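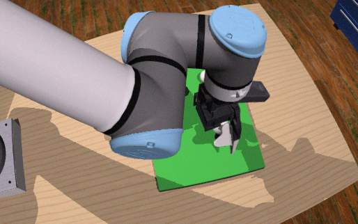

Carmela Gallardo has written to the Tillcombe Record Library to report that half of her albums now crackle through the quiet passages, and to ask whether washing them at the kitchen sink will do further harm. Careful washing at home is acceptable for vinyl. The library recommends the following practice to all members.

Before washing
Brush the record with a dry carbon fibre brush while it turns on the platter. Many discs need no further treatment. Shellac 78s must never be cleaned with alcohol, which dissolves the surface.

Washing solution
Use distilled water. Tap water leaves minerals in the grooves. To 1000 mL of distilled water, add two drops of unscented dish detergent. For greasy fingermarks on vinyl only, up to 50 mL of isopropyl alcohol may be included.

Method
Keep the label dry. Apply the solution with a clean microfibre cloth and follow the grooves in both directions, using light pressure. Rinse with fresh distilled water and a second cloth. Stand the disc upright in a clean dish rack, away from heaters and direct sun, until no moisture remains. A hair dryer will warp it.

Sleeves and storage
Discard old paper inner sleeves and replace them with anti-static ones. A washed record returned to a dusty sleeve will need washing again. Shelve albums vertically, with dividers every 50 discs, and do not let them lean. A shelf holding 200 albums carries considerable weight and should be fixed to the wall.

The stylus
Clean the stylus from back to front with a dry stylus brush before each listening session. Crackle that persists on a clean record may be groove wear, for which there is no household remedy.

Members who are unsure of a disc's material may bring it to the front desk, where Keir Innes or Bernice Dogbe will inspect it at no charge.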